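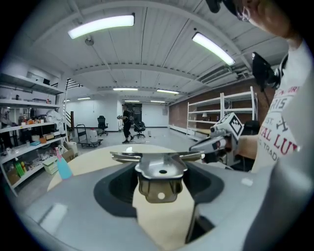
Figure 3.

4.2 Recovering the pose of the second gripper

Getting a good pose for one hand-held gripper is a problem we had more or less settled by the time we wrote the first version of Totier, our planning and tracking package. Getting the pose of one gripper as seen from the other took us a good deal longer, and we would like to be open about how we got there. The black-and-white square pattern on the cube, visible on top of the other operator's gripper in Figure 3, gives the tracker a known shape to look for, and from its corners we solve for the transform between the two tools. The same view holds plenty that could lead a detector astray, such as the bright ceiling lights and the shiny metal bracket in the foreground, so we only accept a pattern when its corners agree with the predicted pose to within 6 pixels.

When the pattern is lost, Totier falls back on each gripper's own motion estimate and carries the last relative pose forward for up to 400 milliseconds. We tried longer windows, and we were rather fond of them for a while, but drift crept in and the planner began to place the two jaws a little too close together. Past the limit, the segment is simply marked as unusable and left out of training.

Our colleague Fidel Saavedra rewrote the smoothing step in December, and we are very grateful to him for it. His filter runs over a window of 15 frames and treats rotation and position separately, so a sudden turn of the wrist no longer drags the position along with it. On the 27 recordings in the Onyeka set, every segment that the old filter had broken in two came through whole. The remaining failures are mostly long stretches in which one gripper hides the other, and we return to those in Section 5.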